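Vutura Drafts: paired first and revised drafts of amateur short fiction
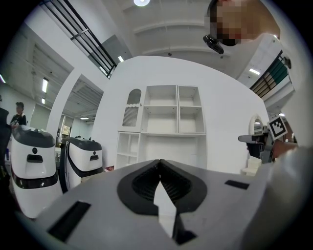

Two service robots in a white-walled room.

Version 1.2
Released Sunday, November 21, 2021
Maintainers: Oana Husar, Silviu Dobre
Language: English

Summary

Vutura Drafts is a text collection of short stories submitted to the Govitz writing workshop, an online group where members post a draft, receive comments, and may post a revision. The collection holds 3082 first drafts by 236 authors. Of these, 2273 have a revised draft by the same author. The remainder are included as unpaired texts.

The collection was built for the study of revision: what writers cut, what they move, and how openings and endings change between versions. Comments from other members are not part of the release.

File layout

drafts/ holds one plain text file per first draft, UTF-8, Unix line endings.
revisions/ holds one plain text file per revised draft. File names match those in drafts/.
meta.tsv is the metadata table, one row per story.
align/ holds sentence alignments for paired stories, tab separated.
withdrawn.txt lists story IDs removed at the request of the author.
CHANGES is the version history.

Fields in meta.tsv

story_id: string, stable across versions.
author_id: string, random, not derived from the workshop user name.
title: as typed by the author. Empty if none was given.
genre: chosen by the author from a fixed menu. Values are general, crime, fantasy, horror, romance, science_fiction, historical, other.
person: first, second, third, or mixed. Assigned by hand.
tense: past, present, or mixed. Assigned by hand.
words_draft, words_revision: whitespace token counts. words_revision is empty for unpaired stories.
paired: 0 or 1.
prompt: text of the workshop prompt, if the story answered one.

Collection

Texts were exported from the workshop database by Darius Văduva. Authors were contacted by email and asked to opt in. Stories by anyone who did not reply were left out. Stories marked as chapters of a longer work were also left out, although a few chapters posted under "other" are known to remain.

Only the last posted revision is kept. Where a member revised several times, the intermediate versions are not in the release.

Cleaning

Spelling, punctuation and paragraph breaks are left as the authors typed them. Please do not report typos in the stories as bugs. HTML entities were decoded. Curly and straight quotation marks were not unified. Scene breaks appear in many forms (asterisks, dashes, a blank line) and are unchanged. Author notes placed before or after the story were removed by hand where they were clearly separate from it. Notes written inside the story, such as "fix this later", were kept.

Annotation

Person and tense were labeled by Valentin Jitaru and Oana Husar. Each story was read by one annotator. A shared set of 157 stories was read by both, and disagreements there were settled by discussion. Most of them concerned stories with a framing passage in present tense and a main narrative in past tense. The rule adopted is that a frame longer than one paragraph makes the story "mixed".

Alignments were produced with Zela, the in-house aligner written by Arben Kovačević, and were not corrected. Alignment is unreliable when a story was rewritten from a different point of view. Rows with a score below 0.4 should be treated as unaligned.

Known problems

Word counts for stories containing verse are too high if the author used spaced dots as indentation.
The genre menu did not include "historical" until May 2016. Older historical stories are filed under general.
Some titles differ between draft and revision. meta.tsv gives the draft title.
A small number of authors kept more than one account and have more than one author_id. Splits by author may leak for this reason.

Content

The stories were written by adults for adults. Some contain violence, sexual material, or slurs in dialogue. No filtering was applied, and there is no content flag in this version.

Terms of use

Authors retain copyright. The texts may be used for research and teaching. Stories may not be republished in whole. Quotations in papers should be kept short and cited by story_id. Do not try to identify the authors.

Withdrawal

Authors can withdraw a story at any time by writing to the maintainers from the address used at the workshop. Users of the collection are asked to check withdrawn.txt at each release and delete the listed files from their copies.

Changes

1.2: alignments rebuilt, tense labels added, byte order marks stripped.
1.1: duplicate submissions merged. Prompt field added.
1.0: first release, under the working name Pan.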